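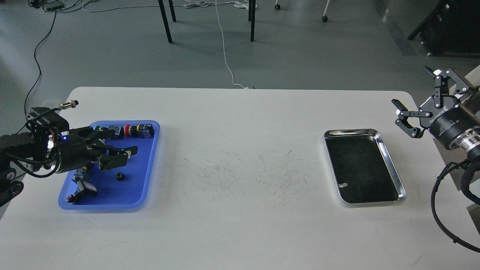
Lauri Laaksonen asked at the June review why the drainage pumps at Flerkwood were still being switched by hand when the grant was meant to end that. The old control panels stayed in service longer than planned. Two of the low fields flooded in spring, and we didn't want to take a working pump out while the ditches were full.

Flerkwood Drainage Renewal
Progress report to the Damano Fund

Ditches and culverts

The main ditch has been cleared from the road bridge down to the Pirnard outfall. The crew took out around 500 tons of silt, most of it from the bend below the old sawmill, and spread it on the two fields agreed with the owners. The culvert under the farm track was in worse shape than the survey said. We replaced 34 feet of pipe there and patched the headwall.

Bank repairs on the east side are not finished. The ground is still too soft for the excavator.
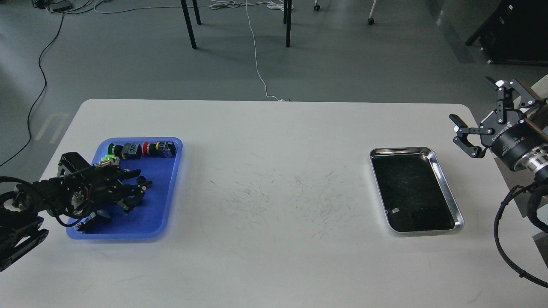 Last changed: July 11, 2026

Pumps

Pump 1 has new bearings and a new float switch. Pump 2 is at the Keskinen workshop with a cracked housing. They have quoted for a repair and for a full replacement, and Stepan Savchuk is comparing the two. His first view is that the repair will do, as the motor is sound. A decision is due before the fall rains.

The new panels will have start and stop buttons on the front so the pumps can still be run by hand if the float switches fail.
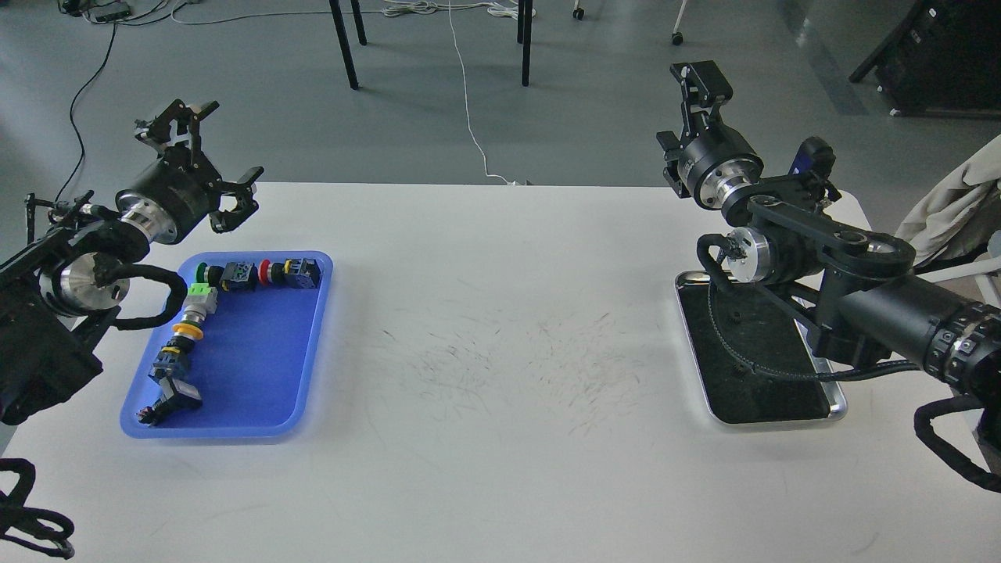 Spending

We have used 40 percent of the grant. Ditch work came in under budget and the culvert went over, and the two nearly cancel out. We are asking to move what is left of the survey line into pump repairs. The total does not change.

Access and landowners

All but one of the access agreements are signed. The last one covers the strip behind the Pirnard pump house, where the owner wants the gate moved closer to the road before work starts.

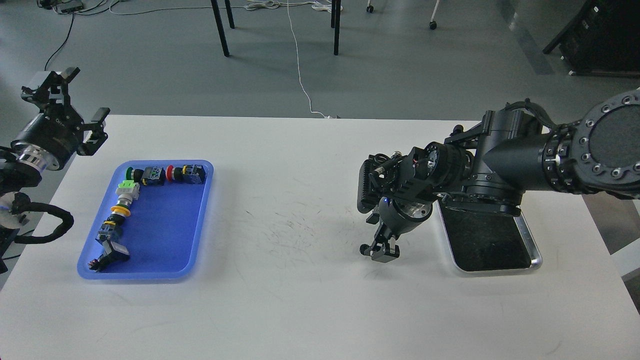

We have agreed to move it and will pay for the new posts out of the fencing line. The crew can then bring the excavator in from that side and leave the lane open during harvest. Planting on the cleared banks will wait until the east side is done.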